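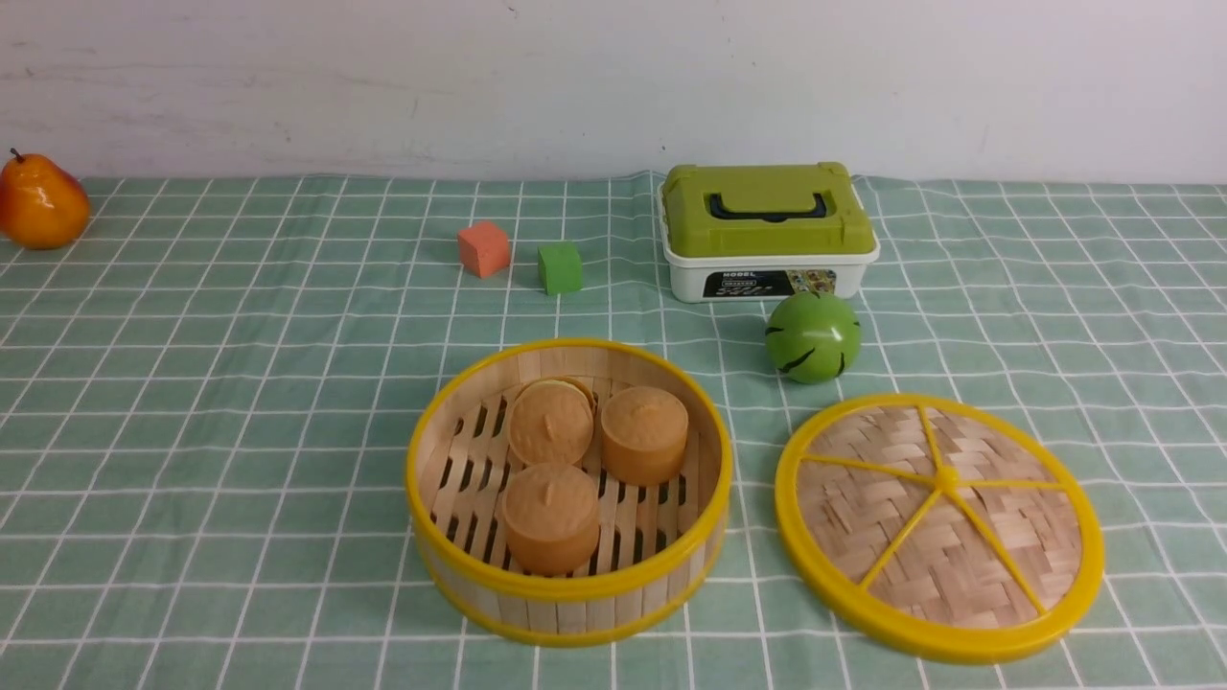

Marites Buenaventura wrote to us that her son now asks for "the box with the handle" before he asks for breakfast, and that she would like to keep it two more weeks if nobody else is waiting. We said yes. Most of our letters are of this kind, and they explain our work better than we can do it ourselves.

About Karent

Karent is a small toy lending house. We lend boxes of simple playthings to families, home daycares and kindergartens, and we take them back, clean them, repair what can be repaired and lend them again. We have one room for playing, one room for washing and sorting, and a long shelf between them.

We opened with 20 boxes, which stood in the apartment of Tamunoemi Onyeka and blocked the way to the balcony. Today we have 168 boxes. Tamunoemi still chooses what goes into them, and she is strict. She likes things which a small child can hold in one hand and name in one word: a ball, a pear, a cube, a cup, a spoon. She does not like toys with batteries, and in our first year she sent back a full carton of singing animals to the seller, with a polite letter.

What is in a box

Every box has a lid and a carrying handle, so that a child can bring it to the table and bring it back. Inside there are different things according to the age, but some of them come again and again:

Foam cubes, in plain colors without pictures. They are quiet when they fall, and this is appreciated by neighbors downstairs.
Play fruit. Pears and apples are asked for the most. The lemon is the one that gets lost.
Balls small enough for the table, but too large for the mouth. We check each size ourselves before it goes on the shelf.
A tablecloth, if you wish one. It shows the child where the play place is, and crumbs and paint stay on it and not on your table.
A card with the list of contents. Please do not throw it away, we need it when the box comes home.

We do not put instructions for games into the box. Parents ask for them sometimes, and Angelica Espiritu is glad to talk on the phone about what can be done with four cubes and a ball. But in our experience a child of three years has a plan already. It may be a shop, or a soup, or a long row with no name.

Putting away

We speak a lot about tidying, maybe more than other lending houses. For us it belongs to the play. In our own room the children put the things back themselves, with the lid lying open on the table, one sort after another. First all that is round, then all that has corners. Or first the green things. The rule can change each day and the children may decide it. Adults help with closing the lid, as some of our older boxes are rather stiff.

It goes slowly. On a normal morning we leave a quarter of an hour for it, and we ask the accompanying adults to sit on their hands a little — we know this is difficult.

Washing and repair

When a box returns, Noel Lumbao opens it and compares it with the card. Plastic pieces are washed by hand in warm water with mild soap and dried on racks. Foam is wiped and left in the air overnight. Cloths are washed and ironed, although the ironing does not survive the first minute of use. If a piece is scratched but safe, it stays in the box. If it has a crack or a sharp place, it goes out.

We do not charge for a lost piece. Please tell us what is missing, and we will fill it up from the drawer.

Who can borrow

Families pay a membership for the year and can have one box at a time, for three weeks. Kindergartens and home daycares can have up to six. Last year we made 578 loans, and for this year we hope to reach 600. If the fee is a problem for you, speak with Mylene Estrella at the desk. She will find a solution and she will not ask for papers.

Where the name comes from

It is a question we get often. The first idea was Turunen, the second was Clornon, and both were not liked by anyone except the person who proposed them. Karent was written on a box with a marker so that the box would have something on it, and it remained.

Visiting us

The play room is open on weekday mornings, and in November also in the afternoon. You do not need an appointment for looking. For borrowing, please bring a bag that is large and flat at the bottom, and the card from your last box if you have one at home.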